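Shop Notes: Looking After Lab Coats and Bench Gear

Compiled by Manju Pant, Pruvesura Materials Lab

Wash cotton lab coats on their own, never with street clothes. Empty the pockets first and close the snaps. Coats with a chemical spill go to the stockroom for disposal.
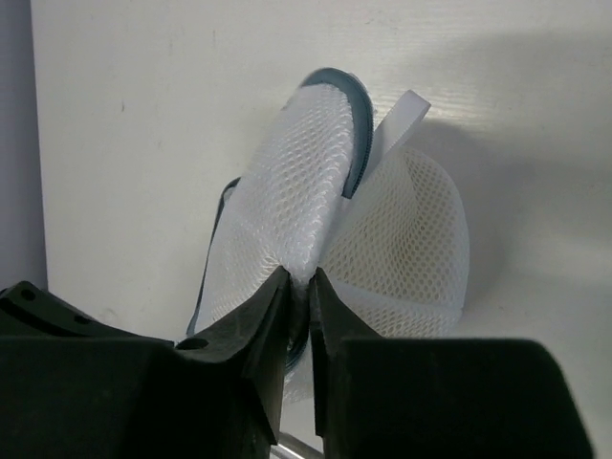 Cloth goggle straps pick up sweat and grinding dust and need washing every 2 weeks. Unclip them from the lenses and rinse off the grit under the tap. Small items like these go in a white mesh laundry bag, which keeps the clips from snagging on sleeves. Use warm water and half the usual detergent, then hang the straps to dry overnight.

Lenses are washed by hand with dish soap. Paper towels scratch them. 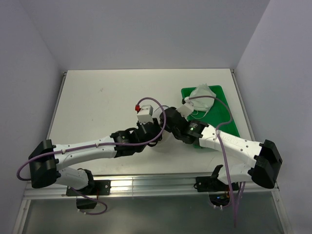 Shop Notes, No. 86

Glue on a benchtop: let epoxy harden fully, then lift it with a plastic scraper held low. Fumiko Okabe leaves hers until morning. For tape residue, wipe with rubbing alcohol, wait up to 4 minutes and wipe again. Test a corner first if the top is painted.

Send tips to Junpei Shibata by the last Sunday in February.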